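Threads > Television > Unscripted > Larysa Shevchuk

Handley House, season 6: notes on the house move and the edit
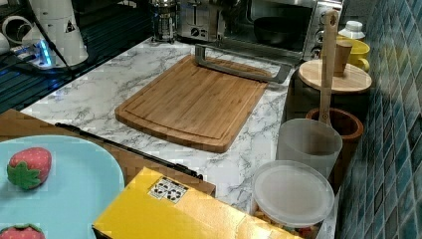

Aníbal Lobo replied before I had the second post up: the network already confirmed that both families stay in the Handley place through the finale, so what is there to track?

The network confirmed a shooting location. It did not confirm who lives there. Those are separate items and the show has mixed them up since the premiere.

What we have on screen. Episode 2 establishes that the Jukov side of the family signed a lease on a second property. The lease is mentioned in one confessional and never shown. No address, no term, no rent.

Episode 3 has the dinner argument. Watch the window behind the table. Daylight in the wide shots, full dark in the close-ups, daylight again when the door closes. At least two sittings were cut together.

That matters for the spoiler going around. The claim is that Kirkegaard walks out during that dinner and doesn't come back until the reunion. The exit shot is from the daylight sitting. The line that supposedly caused it is from the dark one.

I would not treat the walkout as a response to that line. It may be a response to something that was cut.

On the preview for next week: the voiceover says "I can't live under this roof anymore." No mouth is visible when it plays. The audio has a different room tone on "anymore" than on the rest of the sentence. Standard splice. Ignore it as evidence.

Stefaniia Nechyporuk asked about the moving truck. The truck is in the preview for a single shot. It is parked facing downhill, and the trees have no leaves. Episodes 1 through 3 are all in full leaf. So the truck footage is either from early spring or from the late block of filming.

My guess is April. The cast posted very little that month and came back with the same wording about "family time," which usually means a filming block under a publicity hold. That is a guess and I'm marking it as one.

If it is April, the truck comes before the dinner. Then the move was already settled when the dinner was filmed, and the argument over whether to move is a restaging.

Restaging is normal on this kind of show. I'm only noting it so people stop building timelines on the broadcast order.

The restaurant subplot. Fendiletti was introduced last season as the business that would pay for the second house. It has had one scene this season, 26 seconds long, with no customers and no prices mentioned. The recap skips it entirely.

Two readings. Either the storyline is being held for the back half, or it stopped being usable and they are letting it drop. The title sequence still has the Fendiletti sign in it, but title sequences are locked early and prove very little.

Correction to an earlier post: I wrote that the older daughter was absent from the lease conversation. Oleksandra Sirko pointed out that her voice is on the hallway audio near the end. I went back and she is right. The daughter has one line, off camera.

Open items: who signed the lease, which sitting the exit belongs to, and whether the truck was loaded or unloaded. The preview doesn't show the back of it open.

I'll update after episode 4 airs. Please don't send me reunion seating charts. The seating gets changed between segments and tells you nothing about who is speaking to whom.

Last updated: 13th June

Contact | Terms | Back to top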